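一封电子邮件是怎么走到你面前的

你大概见过大人对着电脑叹气，说：“我明明发了，他怎么说没收到？”然后两边各自怀疑对方在撒谎。多数时候谁也没撒谎，是那封信在半路上碰到了事情。

这一篇就讲半路上的事情。读完你可能不会变得更受欢迎，但下次家里有人叹气的时候，你可以走过去说一句“你看过垃圾邮件文件夹了吗”，然后走开。效果很好，我试过。

先从地址说起

一个电子邮件地址分成两半，中间夹着一个@。@前面是人的名字，或者外号，或者某人十二岁时觉得很酷、到了三十岁还在用的一串字母。@后面是“域名”，也就是这个人的信箱放在哪一家。

假设有个女孩叫莎娜兹·比斯瓦斯，她的信箱在克伦德斯特德。她要给住在别处的莱努察·西马写信，莱努察的信箱在利尔特夫利。这两个地方你在地图上找不到，它们是两家邮件公司的名字。邮件公司起名字的时候，好像都不太考虑别人念不念得出来。

莎娜兹写道：“莱努察，你借我的那本讲章鱼的书，我看完了，第二章有一页粘住了，不是我弄的。”

她按下“发送”。屏幕上的信嗖地飞走了，还配了个声音。那个声音是画给你看、放给你听的，信这时候连家门都还没出完。

第一站：自己家的邮局

信首先到了克伦德斯特德的服务器。服务器就是一台不睡觉的电脑，住在一间很吵的房间里，吵是因为给它吹风的风扇很多。它的工作是收信、送信，以及在别人问“你是谁”的时候老老实实回答。

服务器收到莎娜兹的信，第一件事是问她要密码。你会说，她早就登录了呀。对，是她的邮件程序替她答的，答得很快，她没看见。电脑之间的客套话多得惊人，幸亏它们说得快，不然我们一封信要等到下星期。
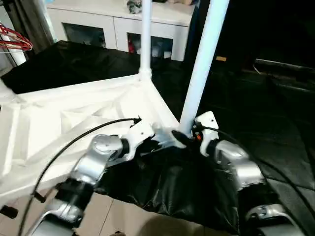
密码对上以后，服务器去看@后面写的是什么。它看到“利尔特夫利”，可它并不知道利尔特夫利在哪里。这一点和真正的邮局不同，邮局的叔叔阿姨多少认得几条路，服务器一条也不认得，每次都得问。

第二站：查一本很大的通讯录

它问的那个地方叫DNS，你可以把它当作一本全世界共用的通讯录。通讯录不在一个地方，而是拆成许许多多份，放在许许多多台电脑上，这一台不知道，就去问下一台。

在这本通讯录里，每个能收信的域名都应该登记一条，写着：“给我们家的信，请送到这台机器。”这一条叫作MX记录。M是“邮件”那个英文词的头一个字母，X来自“交换”那个词中间的一个字母。为什么不用头一个字母？因为想名字的工程师觉得X好看。我没有证据，但我认识一些工程师。

有些域名会登记好几台机器，每台旁边写着一个数，数小的先试。比如一台写8，一台写20，那就先去敲写8的门，敲不开再去敲写20的。数字小反而排在前面，这和考试分数相反，请不要拿它去跟爸爸妈妈讲道理。

第三站：握手

克伦德斯特德的服务器找到了利尔特夫利的服务器，两边开始说话。它们说的这种话叫SMTP，年纪比你大，多半也比你的老师大。翻译过来是这样：

“你好，我是克伦德斯特德。”
“你好，克伦德斯特德。”
“我有一封信，是莎娜兹寄的。”
“行。”
“给莱努察的。”
“行，有这个人。”
“那我开始念了。”
“念吧，念完了自己打一个点，我就知道你念完了。”

打一个点，单独占一行，这是真的。每天无数封信，不管里面写的是爱情、账单还是章鱼，按这套老规矩，最后都是靠一个小点收尾的。

你也许已经发现了一个漏洞：对面说自己是克伦德斯特德，就真的是克伦德斯特德吗？发明这套话的时候，网上的人很少，彼此差不多都认识，大家就没想过要撒谎。后来人多了，想撒谎的也来了。

三张证明

于是后来的人补了三道手续。它们的名字都是大写字母，读起来像打喷嚏。

第一道叫SPF。每个域名可以在通讯录里贴一张单子：“只有这几台机器可以替我们家送信。”收信的一方拿着单子一对，送信的机器在上面，好；不在上面，它就开始皱眉头。这好比学校门口有一张能来接你的大人的名单，你舅舅再怎么说他是你舅舅，没在名单上就得等着打电话。

第二道叫DKIM。这是一个封印。寄信的服务器用一把只有自己有的钥匙，在信上盖一个算出来的章。收信的一方去通讯录里取另一把公开的钥匙来验。要是有人在半路把“第二章有一页粘住了”改成“第二章有一页被我吃了”，章就对不上了。注意，封印并没有把信锁起来，它只说明这信没被人动过，而且盖章的确实是那个域名。

第三道叫DMARC。它是一张字条，上面写：“要是前面两样都对不上我们家的名字，请你这么办。”怎么办有几种写法：什么也别做，告诉我一声；扔进垃圾邮件文件夹；干脆别收。许多公司选了第一种，选完就忘了，那些“告诉我一声”的报告于是堆在一个没有人打开的信箱里。
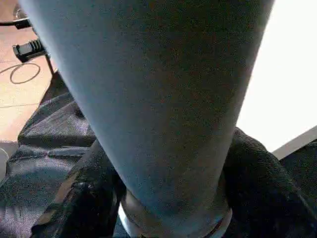
三张证明都对上了，信也还不一定能进收件箱。证明只回答“你是谁”，没有回答“你讨不讨厌”。这两件事，在学校里也是分开算的。

名声这种东西

利尔特夫利的服务器有个记仇的习惯，它给每个来送信的域名和机器都记着一笔。以前送来的信，收信的人打开看了吗？回信了吗？有没有一看标题就按“这是垃圾邮件”？有没有好多封寄给根本不存在的人？

这些加在一起叫作“发信名声”。名声好的，信容易进收件箱；名声坏的，信进垃圾邮件文件夹；名声实在太坏的，在门口就被劝回去了。

说一个反面的故事。有家卖雨鞋的小店叫格奥尔基耶夫，店主刚买了一个新域名，高兴得不得了，当天上午就给600个人寄了同一封信，标题是“快看！！！雨鞋！！！”。从服务器的角度看，事情是这样的：一个昨天还不存在的家伙，今天突然站在门口，手里抱着600封一模一样的信，一边还在喊。

换了你，你开门吗？

其中超过300封进了垃圾邮件文件夹。店主很生气，又寄了一遍。请你自己想想后来怎么样。

正确的办法叫“热身”，就是慢慢来。新域名头一天只寄很少几封，寄给愿意收、也会回信的人，往后一天比一天多一点。过几个星期，各家服务器就觉得：哦，是那个卖雨鞋的，人还行。这和转学到新班级差不多。第一天就站到桌子上发表演讲的同学，后来通常要花很长时间才能请到人来参加生日会。

还有一条更简单的：只给想收到信的人写信。大人们为此写了很厚的书，开了很多会，其实幼儿园就教过，别人不想玩的时候不要一直拉他袖子。

垃圾邮件过滤器在看什么

过了名声这一关，还有过滤器。过滤器是一个程序，它会把信读一遍。别紧张，它读信的样子跟你读信不一样，它不关心章鱼，也不会把你的秘密讲给别的过滤器听。它在找一些可疑的小毛病：

标题全是感叹号。
信里几乎没有字，只有一个很长很怪的链接。
写着“你中奖了”，而收信的人什么也没参加过。
嘴上说是银行，回信地址却是另一个毫不相干的地方。
附件是一个程序，名字却假装自己是一张照片。

有一样不一定就完蛋，凑多了就很难看。过滤器给每个毛病打分，加起来，过了线就扔进垃圾邮件文件夹。它偶尔会冤枉好人。有一回，一位老师给全班家长写信，标题是“免费！最后机会！马上行动！”，讲的是领走失物招领箱里的帽子。信大部分进了垃圾邮件文件夹，帽子到现在还在箱子里。

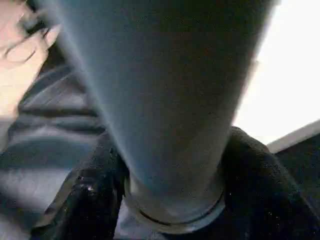
过滤器也会学习。你把一封好信从垃圾邮件文件夹里捞出来，按“这不是垃圾邮件”，它就记下一点；你把一封讨厌的信标成垃圾，它也记下一点。所以那个按钮不能乱按。因为弟弟写的信烦人就按它，过滤器会当真的。

信被退回来了

有时候信会自己回来，带着一张用英文写的、口气很生硬的单子。这叫“退信”，分两种。

硬退信的意思是：没有这个人，别再来了。多半是地址写错了一个字母。对硬退信，正确的做法是把地址改对，或者从名单上划掉。错误的做法是再寄几遍，指望对方在这期间忽然出生。

软退信的意思是：有这个人，但现在不方便。也许他的信箱满了，也许服务器在修。这时候寄信的服务器会自己等一会儿再去敲门，还不行就再等。它比大多数人有耐心，往往要试上好几天才肯放弃。

还有一种更有趣的做法，叫“灰名单”。收信的服务器见到生面孔，故意说：“现在忙，过一会儿再来。”正经的服务器真的过一会儿再来，于是被放进去了。滥发垃圾信的程序呢，很多懒得来第二次。你要是有一封信迟了几分钟才到，有可能就是在门外被人考验耐心。

最后一段路

好，莎娜兹的信没有感叹号，证明齐全，克伦德斯特德的名声也不错。它进了莱努察的收件箱，在利尔特夫利的服务器上躺着，等莱努察的平板电脑来取。取信用的是另外一种话，叫IMAP，它的本事是让你在平板上读过的信，在电脑上也显示读过了，这样你就没法假装没看见。

从按下发送到躺进收件箱，顺利的话只要几秒钟。莱努察回信用了四天。这一段技术上没有办法改进。

几个可能会用到的词

域名：地址里@后面的那一半。
服务器：专门替别人干活的电脑，不放假。
DNS：大家共用的通讯录。
退信：信没送到，自己回来了。
热身：新来的先小声说话。
收件箱：信想去的地方。
垃圾邮件文件夹：找不到信的时候，先去这里看看。

想自己动手的话，可以请大人在电脑上打开一封邮件，找找“显示原文”或者“查看邮件源代码”。你会看到密密麻麻的一大片字，其中有好几行以Received开头，那是信每过一站盖的戳，最下面的一个最早，要从下往上读。在附近再找找spf和dkim，后面如果跟着pass，就是通过了。看完记得关掉，别在里面迷路。

下一篇讲密码，以及为什么“123456”不算。

蒂尔科努拉少年电脑角，2020年10月9日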